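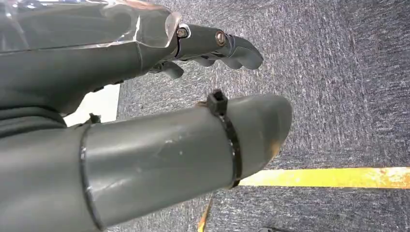 5 May 2024. Second go at the Matar refinancing in Toment, after the first run gave a loan size I didn't believe. Same rent roll, same rates, same term, with the one change that I typed the vacancy in by hand and didn't let the tool fill it. The loan came out smaller, as it should, but the order of sensitivities hardly moved, and that bothers me more than the size did. A loan model has its near joints and its far ones. Think of the gripper finger with the bright silver screw where it meets the clear shell and the brass-coloured one, a bit worn, further out at the next joint. Everyone in this office looks at the silver one, meaning the interest rate. I want to spend today on the worn one, which for Matar is what we assume the building will be worth at the end of the term.

What we were given. Matar is a rental block of 400 flats with a few shops at street level. The owner has a bridge loan and wants to swap it for something longer. Olix is the lender asking us for a second opinion. They have their own number and haven't told us what it is, which I approve of. They did tell Leen Qudah on the phone that they were "comfortable", and I've asked her not to pass on any more of their feelings until we've written ours down.

Rent roll. Came as a spreadsheet with merged cells, so Toment dropped part of it without a warning on the first run. Leen found it by adding up the rent column on paper. The tool's log says "import complete". Complete in what sense? I've put this in the faults list again, under the last time I put it in the faults list. For now the rule is that the total rent gets checked against the owner's own total before anyone presses Run, and the person who checked it puts their initials next to it.

Fixed the merged cells, ran it again, totals match. L.Q. checked.

Vacancy. The tool's default comes from the Urnumano area data. I had a look at where that comes from and it is mostly advertised lettings, so it sees a flat when somebody advertises it and loses sight of it when the advert goes. An advert coming down could mean let, or withdrawn, or the agent forgot to pay. Urnumano's notes call it "occupancy signal". It may be a good signal of something. I wouldn't lend on it.

The owner's own figure is lower than the Urnumano one, naturally. I used 6 per cent, which is neither, and which I can defend only by saying that it is what the block showed over the period we have bank receipts for. Leen thinks this is too kind because the receipts cover the summer, when people move in. She's probably right. We've asked for the winter receipts. The owner's agent said they would be "straightforward to provide" and then didn't provide them.

Rent growth. Toment offers a curve. I turned it off. Flat growth in every year, then the same again with none at all. The loan still covers its interest with no growth, with not much left over. With the tool's own curve it covers it handsomely, and the curve was fitted on years when rents were going up, so what else would it say?

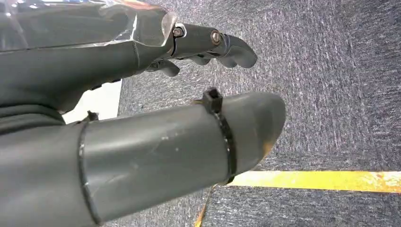 With growth at nil I could get on to the end value, the thing I wanted to look at in the first place. The way Toment does it is to take the last year's income and divide by a yield. The yield is a single cell. There's a comment on the cell that says "market". No source, no date, no name. Followed it back through the old versions and the number has been in there since the template was set up for a different building in a different town, and it has been copied forward every time somebody started a new file. I'm not blaming anyone, I have probably copied it myself.

Tried three things.

a) Left it alone. Loan repaid from sale or refinancing at the end, with room to spare. Looks lovely in the chart.

b) Moved the yield up to where comparable blocks have been selling, as far as I can tell from the sales Leen dug out. Only a handful and two of them were between connected parties, so I threw those out and then had even less. The room to spare is mostly gone.

c) Took the yield out altogether and asked what the next lender would lend on that income if they wanted a debt yield of 10 per cent (income over loan, no valuation involved). The loan doesn't get repaid in full. Owner has to put money in.

I like (c) best for the plain reason that it doesn't ask me to have an opinion about what buyers will feel like paying years from now. Leen's objection: it swaps one guess for another, as we don't know what the next lender will want either. Fair. But a lender's test has a narrower range than a buyer's mood, at least in the old deals in our cupboard. I haven't shown that properly and shouldn't write as if I had. To do.

Aside, for whoever reads this when I'm on leave: the chart Toment draws has an axis that does not start at nought. The gap between (a) and (b) looks small on it. It isn't. Please don't paste that chart into anything that goes to Olix. Draw it again in the spreadsheet.

Costs. The owner's running costs are suspiciously tidy. Insurance hasn't changed from one year to the next, which I don't believe of any block anywhere. Repairs are one line. Lifts are inside repairs, or else they're not in at all; the sheet can be read either way. Raised insurance to what the broker's letter says (the letter is in the folder, the owner's sheet doesn't agree with it) and left repairs alone pending an answer. Management fee is at 4 per cent, paid to a company at the same address as the owner. If Olix ever had to step in they'd be paying an outside manager and I would be surprised if it came to the same. Flagged, not changed. I don't want to change so many things in one day that we can't tell which of them did it.

That was the mistake in the first run, come to think of it. Somebody (me) had altered the rate, the term and the costs between saves, and when the answer moved we argued over lunch about the rate. From now on one change per run, and the run gets a line in here.

Runs today, in order:
Run A: rent roll repaired, everything else as the template has it. Loan too big.
Run B: as A, vacancy by hand. Smaller.
Run C: as B, growth flat. Smaller again, less than I thought it would be.
Run D: as C, growth nil. Covers interest, thinly.
Run E: as D, end yield moved. Loan size does not change at all.

Run E stopped me. The loan size didn't move because Toment sizes the loan on the day-one tests only. The end value goes into the chart and into the summary sentence ("exit risk: low") and nowhere else. So the cell I've been fretting over all afternoon has no say in the number everybody quotes. I can't decide whether that's better or worse. The number isn't poisoned by a bad yield, fine. It also means the tool will hand out the same loan whether or not there's any hope of it being paid back at the end, and write a cheerful sentence next to it.

Checked with Leen that I wasn't being daft. She made a copy of the file and put a ridiculous yield in, one that would make the block all but worthless. Loan size the same. Summary sentence changed to "exit risk: moderate". Moderate!

Saved her copy in the Matar folder as the silly-yield test. Don't delete it, I want to send it to the Toment people. Their support will say that sizing on exit is "on the roadmap", as it was last July.

What I would tell Olix if they rang now: the income is real enough, going by the receipts, for the part of the year we have receipts for. Interest is covered. I wouldn't sign anything about the end of the term. A smaller loan, or the same loan with some of the spare cash paid off each year, would settle most of my worry. The owner won't like the second one as he has plans for the cash. Leen says he may like it more than the first. She has met him and I haven't.

Also unsettled: the shops. Toment treats shop rent just like flat rent, same vacancy, same everything. One of the shop leases runs out in the middle of the loan and the tenant has a break before that. I'd rather count that shop as empty from the break date and be pleasantly surprised. Leen would count it at half. Half of a tenant is not a thing you can collect rent from, but I see what she means on average, and we left it to be run both ways.

To do
- Winter receipts. Ask again, in writing this time.
- Lifts: in repairs or not?
- Shop break, both ways, as separate runs.
- Find out what the Urnumano vacancy figure does when an advert is withdrawn. If they can't say, turn the default off in the template for good.
- Template: delete the word "market" from the yield cell and leave the cell blank so that it throws an error until someone fills it in with a source.
- Old deals: what debt yield did the next lender really ask for? Leen has the list, I'll do the pulling out of boxes.
- Build (c) as its own sheet outside Toment. Nothing clever. It should fit on a page and be checkable with a pencil.

Leen has read this and disagrees with me over the vacancy, still. She'd go higher. Left at 6 per cent until the receipts come.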